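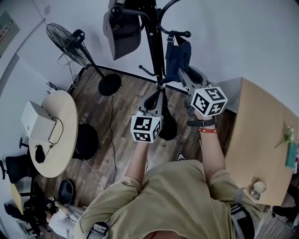 Chapter 4
Friction, or Why Your Socks Slide

I learned about friction at age nine, by running down my grandmother's hallway in wool socks and meeting the closet door. It's still how I start this chapter every year!

Push a 50-pound box across a carpet and you'll feel it fight back, hardest just before it budges. That first stubborn bit is static friction. Once the box is moving, kinetic friction takes over - usually a smaller force. We'll measure both in Lab 4A, so bring a shoe you don't mind dragging across a table for 15 minutes.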